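Forum index > Around the House > Storage and Tidying > Cables

Sorting a pile of power strips and plug adapters
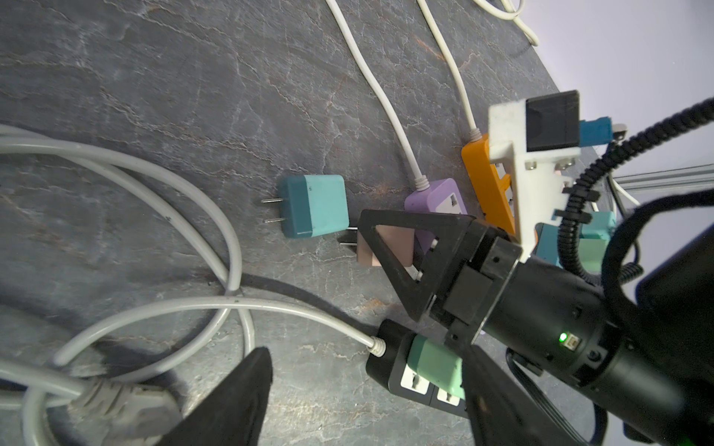
Strips, cords and adapters on the table before sorting.

Posted in: Cords & Power, Decluttering

Jinlong Ren
I have emptied the cable drawer onto a stone-patterned table and want a storage method that does not end in the same knot. There is a black strip on a long light gray cable, a lavender one and an orange one on thin white cords, and loose plug adapters in teal, pink, light blue and pale green. One mint-green adapter is still in the black strip. The drawer is 30 inches wide and 4 inches deep. Should the adapters be stored in the strips or separately? And what coil size works for the heavy gray cable?

Carnmont
Separately. An adapter left in a strip adds height, and in a 4-inch drawer it will catch on the frame.

Unplug everything at the wall first. Start with the thickest cable, as the thin cords usually lie across it. Lift its loops off one at a time and do not pull on the plug end. Coil it in loops of 7 inches, alternating over and under so it does not hold a twist. Leave the last few inches next to the strip straight. A tight bend at the strain relief is where these cables fail.

Fasten each coil with a hook-and-loop tie in two places. Wire ties can cut into thin cord jackets. Adapters go in a shallow tray with the prongs all facing the same way.

Before putting anything back, read the rating on the underside of each strip and write it on a tag at the plug end. Discard any strip with a cracked face or a loose socket. Do not plug one strip into another when you put them back in use.

Pirar
I use freezer bags, one strip per bag. Works fine.

Tokano
Agree with Carnmont on the coils, though 7 inches may be tight for a stiff cable. Try it and go larger if it springs open. My drawer has 6 dividers and the adapters take one of them.

Last updated: September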